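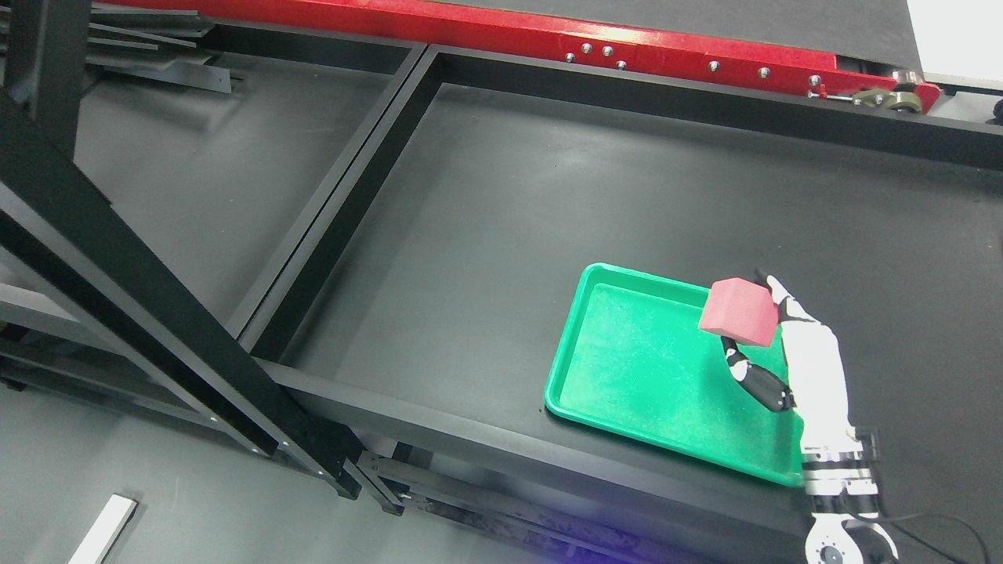
Quick one tonight, I've got a report due and I haven't started it. February update for the handling club, for the three people who read these (hi mum).

So we have a name now. Team Poneneck. Don't ask, it was a typo on the sign-up form and it stuck. Entry's in for the Wascombe round, small cubes in and out of trays, points for clean pickups, points off for drops and for knocking the tray. Sounds easy. Isn't.

Where we're at: 37 tries logged before dinner, 13 drops. Better than last time, when I stopped writing them down out of embarassment. Most of the drops are the thumb. It comes in a bit late and the cube spins out sideways, then you get to crawl under the table looking for it. I wrote a fix on the bus, changed the thumb timing by hardly anything, and it helped. Then I changed it some more and made it worse. Put it back. Lesson learned, maybe.

Foam is the weird one. Very forgiving, squashes a bit, but the hand thinks it's got a grip well before it does. So the close settings that suit foam are wrong for anything harder. We keep two sets of numbers in a file called Claker, which is our own little control program, held together with string and about four comments that say "why". Colours are the other headache. Red on blue, fine. Pink on green, fine until somebody turns the back lights off.

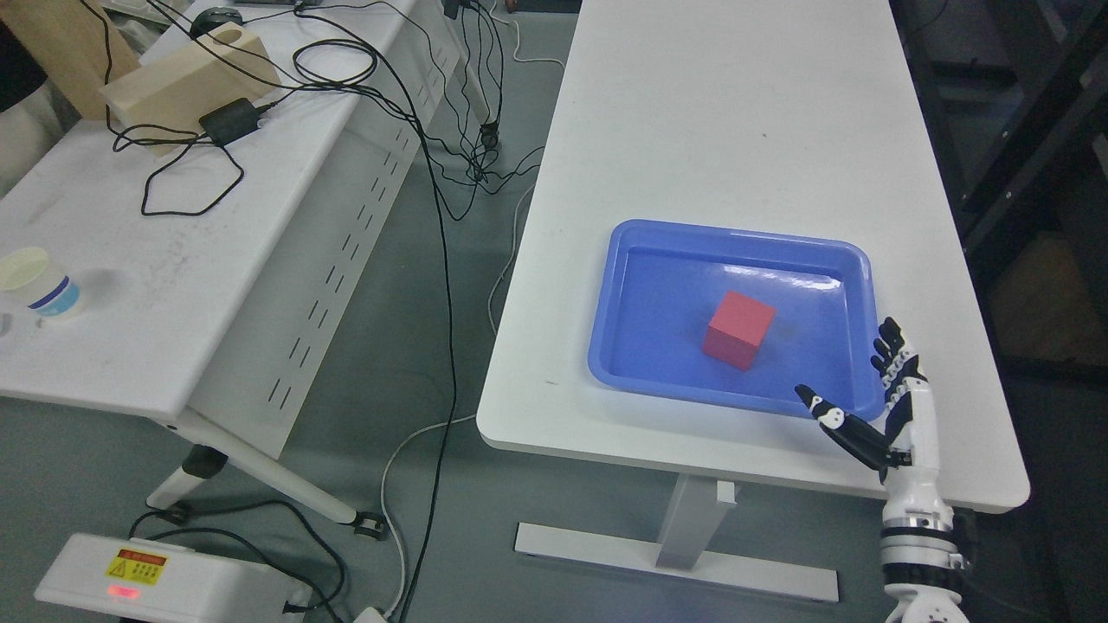
Anyway, the tray knocking. Two points off every time you touch the rim, which seems harsh, but rules are rules. Our approach was too low. I've raised the start position and now the wrist comes in from the side, slower, and I'd rather lose time than points. Could be wrong on that. The others reckon speed matters more at Wascombe and we had a proper argument over it, no hard feelings, chips afterwards.

Still to do before the next session: read the Räsänen notes on fingertip pressure (been in my bag for weeks), label the cables, find my good screwdriver. If you borrowed it please just leave it in teh drawer.

Right. Report.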